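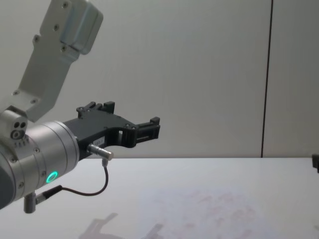 The white tabletop in Dumlao, faint pinkish-red patch toward the lower right.

Home Courses Projects Reports Contact

January
By a second-year student, Materials at Home elective

Getting marks off a white table

I picked this project because I spill things. The course sheet said to choose a surface you use every week and find out how to keep it clean, and I do most of my Wednesday work at a white table in Dumlao, so that was my choice made in one minute flat. White shows everything! Pen, coffee, pizza sauce, the bottom of a mug. My own desk at home is dark brown and I could probably lose a whole lasagna on it.

I didn't want to try things out on the real table first (it isn't mine, and I'd like to be let back in), so I got hold of 25 white sample tiles from a shop called Nolell that sells countertop offcuts. They aren't the same stuff as the table, I should say that early. They're smooth and white and they were cheap, and that's as close as I got.

For stains I used coffee, tomato sauce, blue ballpoint, beet juice and red dry-erase marker. Five tiles for each. I left the stains on overnight and then cleaned them in the morning with a damp cotton cloth and one of four things: plain warm water, dish soap, Hosine spray or Oltomine cream. The fifth tile in every set got nothing, so I had something to compare against. Each one got 200 wipes, and yes, my arm was sore, and yes, I lost my place on the second coffee tile and had to start a new one with a spare.

Coffee was easy. Water did most of it and soap did the rest. Tomato sauce came off too but left an orange tint that I could only see by the window. Ballpoint was the one I'd been dreading, and Hosine took it off quicker than I expected — I had it down as a waste of money. Beet juice was the worst by a mile. It spreads when you rub it, so you start with a neat dot and end up with a big pink cloud, and then you feel silly. Oltomine was best on it but I had to go back over it 7 times.

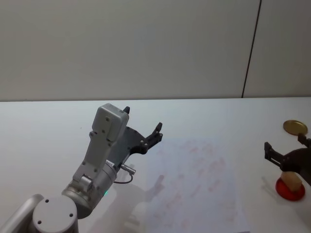

The other thing I looked at was light, which wasn't in my plan at all. I'd call a tile clean at noon and then find a mark on it at 4 p.m. with the desk lamp on. Pale colors are really hard to judge when you're looking straight down at them. In the end I put every tile next to a new one and bent down to look across it from the side, and 2 of my "clean" ones went back in the dirty pile. I changed the table of results to match, so if you saw my draft, the beet juice row is different now.

Problems: I pressed harder when I was annoyed. I can't put a number on that, but I'm sure it helped the ballpoint tiles. Also the Oltomine dulled the shine on one tile, and I only noticed after I'd used it on all the others, so I wouldn't put it on somebody else's furniture without trying a corner first.

If I had more time I'd do the marker again with a shorter wait, maybe ten minutes, which is closer to what happens in real life when you see the mess and grab a cloth. I'd also get a helper to do half the wiping. The full results and the tile photos are in the appendix, sorted by stain.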